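Arranging drinks bottles, cups and small canisters on open shelves
Prendow Community Help > Storage and shelving > Open units

Posted by shelf_depth_79

I have a dark grey Baltent open unit which I use for drinks and snacks. The contents are fizzy drink bottles, a few small snack canisters and takeaway-type cups with lids. The shelves have a raised white strip along the front edge.

Two problems. The tall bottles block access to the small canisters, and a bottle with a moulded base tends to rock when it is set down close to the strip. The unit is 1000 mm wide. Should I sort by height or by type, and is there any benefit in laying the bottles on their sides?

Posted by Brito

By height. Tall at the back, short at the front. Mine has been like that since March and it works.

Posted by caltero_fittings

Sorting strictly by height wastes depth on a narrow shelf. Divide the width into zones instead:

Bottles at one end, upright, one row deep.
Canisters in the middle, staggered so that each lid can be gripped without moving the one next to it.
Cups with lids at the other end, near the front, where they can be lifted straight up.

The rocking comes from the base. A fizzy drink bottle stands on several moulded feet, and if one of them lands on the strip the bottle leans. Set it down well behind the strip and turn it slightly until all the feet are flat. Hold it at the waist. Picking up a full bottle by the cap puts the load a long way above the centre of mass and it will swing.

I would not lay bottles down on an open shelf. They roll, and a 200 mm shelf is too shallow for most of them unless they lie lengthways, which uses up the width you need for the canisters. If you must, put a stop at each end.

Check the clearance as well. Measure from the shelf surface to the underside of the one above and leave enough to tilt the bottle as it goes in. On the Baltent the shelf pins can be moved one hole at a time.

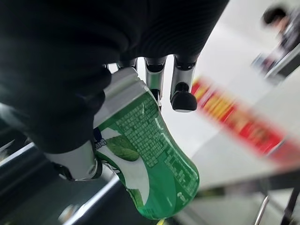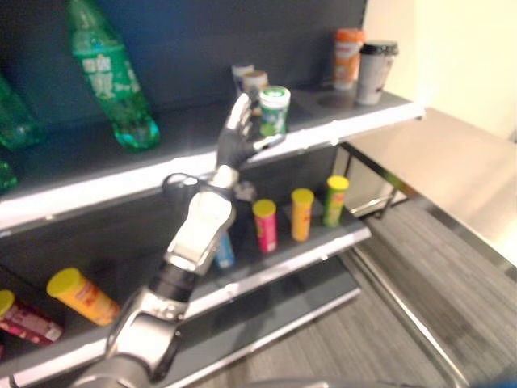 Reading time: 2 minutes

Posted by Prendow_user_1386

Agree with zones. One addition: face the labels forwards on the canisters, as the lids look much the same from above. Non-slip liner also helps with the rocking, but cut it short of the strip or it curls up at the front.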